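Kusura Furniture Reuse Project
Progress report to the Zorketti Fund, second half of the grant

We're writing with a lot of good news, a couple of delays and one change we'd like your approval for.

When you agreed to support us, the plan was to take in worn or incomplete furniture from offices around Pakila, repair what could be repaired, and pass it on to community rooms, study spaces and small nonprofits. The first months were slow (moving in took longer than we'd hoped, and the freight elevator was out of service for most of it), but the pace since then has been wonderful. We have now taken in 332 pieces, and most of the chairs have already gone out again.

Chairs are still the easiest. A new glide, a tightened back, a good scrub, and they're ready for another ten years. Tables are harder and, for us, more fun. Tops usually come in fine apart from rings and scratches. It's the metalwork that lets them down: bent legs, stripped threads, brackets that went missing in some earlier move. We've started sorting frames by shape before we sort them by maker, and it has cut our matching time a great deal. Odd as it sounds, the shelf of unmatched frames has become everyone's favorite part of the storeroom.

Spending is on track. Of the repair budget, $3,740 has gone to hardware, finishing oil, sandpaper and two replacement clamps. The van line is a little under what we planned, thanks to Ko, the moving firm next door, which let us share return trips on Fridays. We'd like to move the savings into powder coating. Several of the black frames are sound but chipped, and touch-up paint has been disappointing — it rubs off at the corners within weeks. A local shop will coat a batch at a fair price if we bring enough at once.

The open repair evenings have been a joy. They start at 6 p.m., and 34 people have signed up for the next round, many of them bringing something of their own from home. We had expected to be teaching mostly sanding and oiling, but the demand is for metal fittings: how to tell what screw you need, how to drill out a broken one, how to square up a frame before it goes back under a top. We've rewritten the first session to suit.

The front room has come together too. It gets terrific daylight through the big windows, and people like to sit and look at finished wood there before deciding what to take. We've kept it simple, with a bit of greenery and a long counter by the glass.
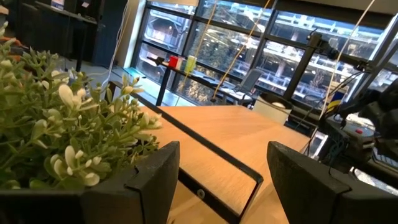

Black metal frame on a light oak-colored tabletop in the front room, with the artificial plant and the window wall.

Still to do before the grant closes: finish the frame inventory, get the coating batch out, and deliver 80 pieces already promised to study rooms across Pakila. Delivery slots are booked through December. The only real worry is storage, as two large offices want to donate in the same week and we can take just one of them. We've asked the other to hold on a little while.

Please let us know whether the move from van costs to coating is all right with you. We'd love to get that batch booked.

Comments

Great to read this. Do you take desks with drawers, or only plain tables?

We got six chairs from Kusura for our reading room and they are so solid! Thank you.

Seconding the powder coating. We tried touch-up paint on our own table legs and had the same trouble at the corners.

Is there a waiting list for the repair evenings? I have a stool with one very stubborn screw.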